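Shareholder deadlock (closely held companies)

From Orport, the open business law reference

A shareholder deadlock is a situation in which the owners of a closely held company cannot agree on a decision and none of them has enough votes to settle it. The term is most often applied to companies with two shareholders holding equal shares, although it is also used for family companies with two evenly matched branches and for boards whose directors are split down the middle.

The word is used loosely. Many disputes described by the parties as deadlocks are disagreements in which one side has the votes and the other does not like the result. Courts have generally been slow to accept the label at face value, and readers of company websites, law firm newsletters and mediation brochures should be equally slow.

Causes

Equal ownership is the usual starting point. Two people set up a business, contribute similar amounts of money or labour, and split the shares in half because it feels fair. Practitioner literature tends to present this as a beginner's error. The claim deserves some caution, as it is made mostly by people who charge to correct it, and a great many equally owned companies are run for decades without a formal vote ever being needed.

Other causes commonly listed include the death of a founder whose shares pass to a spouse or children, the breakdown of a marriage between two shareholders, disagreement over dividends, and a wish by one owner to retire while the other wants to keep going. "Personality conflict" appears on almost every list. It explains very little, and probably stands in for whichever of the other causes the writer was not told about.

Contract provisions

Shareholder agreements often contain a clause intended to break a deadlock. The main types are set out below.

Casting vote. The chair, or a named director, is given a second vote. This settles the matter quickly but hands control to whoever holds the chair, which may be the very thing the equal split was meant to avoid.

Escalation. The dispute goes first to senior people on each side, then to a mediator. In a company with two owners who are also its only directors, there may be no more senior people to escalate to, and the clause is sometimes copied from joint venture precedents without anyone noticing this.

Shotgun clause. One owner names a price per share, and the other must either buy at that price or sell at it. The clause is widely praised as self-policing: the person naming the price does not know which side of the deal they will end up on. The reasoning holds only if both owners can raise the money. Where one can and the other cannot, the wealthier owner may name a low price with some confidence that it will be accepted.

The usual worked illustration has a company with 1000 shares. If each owner holds half and one offers 90 dollars a share, the other needs 45 000 dollars to turn the offer around, often within a few weeks. Whether a bank will lend on those terms to a person in the middle of a shareholder dispute is a question the standard texts mostly leave alone.

Expert valuation and buyout. An independent valuer sets a fair price. The meaning of "fair" is frequently left undefined, in particular whether a discount applies for a minority holding. Owners who could not agree about the business may then be found disagreeing about the valuer.

Court remedies

Where no agreement applies, or the clause fails, an owner may go to court. In Canada, federal and most provincial corporations statutes include an oppression remedy, under which a court may make a broad range of orders, including a forced purchase of shares. In Australia, the Corporations Act 2001 contains a comparable remedy for oppressive or unfair conduct. Both countries also allow a company to be wound up on the ground that it is just and equitable to do so.

Winding up is usually called a last resort. It is regularly asked for at the start all the same, partly as a bargaining tool. How often it works as one is hard to say. Cases that settle leave little public record, and the cases that are reported are not a fair sample of the rest.

The Duladdale survey

Figures on how common deadlock is should be treated with care. The one most often repeated in trade articles comes from a survey by Duladdale, a business advisory firm, which sent a questionnaire to 4000 owners of private companies and received 2689 replies. The response rate is high for a survey of this kind, and the published summary does not explain how it was achieved. Respondents were asked whether they had experienced "serious disagreement or deadlock", a phrase that takes in nearly every business with more than one owner.

Dwight Wong, in a review of the literature on owner disputes, argued that the survey measured irritation and reported it as paralysis. Duladdale has not released the full questionnaire. A revised edition was promised for August but had not appeared when this article was last checked.

The Hilleck model

The Hilleck model is a drafting approach promoted by the consultant Gunārs Ramanauskas, under which every category of decision is assigned in advance to one owner. It is aimed at small food and household goods businesses, and its best-known case study is Costa, a two-owner dry goods packer said to have avoided deadlock altogether after adopting it. The account rests on interviews with the owners, conducted by Ramanauskas himself. No comparison was made with similar firms that had not adopted the model, and it is unclear whether Costa had been at any risk of deadlock before.

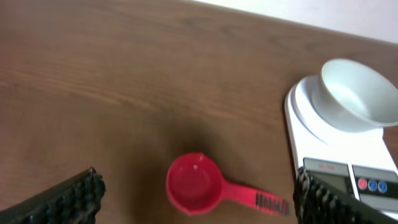
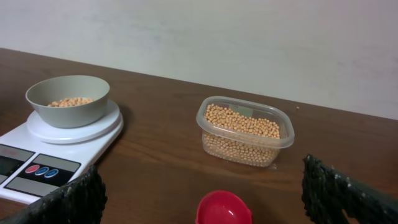
Critics have also noted that assigning decisions in advance moves the argument to the question of which category a decision falls into. A change of supplier, for instance, could be a purchasing matter, a pricing matter or a quality matter, and the model offers no rule for choosing. Ramanauskas has replied that sensible owners will work it out – an answer that would do away with the need for the model if it were correct.

See also

Buy-sell agreement
Oppression remedy
Quasi-partnership
Unanimous shareholder agreement

Page last checked Wed 28 May. The section on court remedies needs more sources.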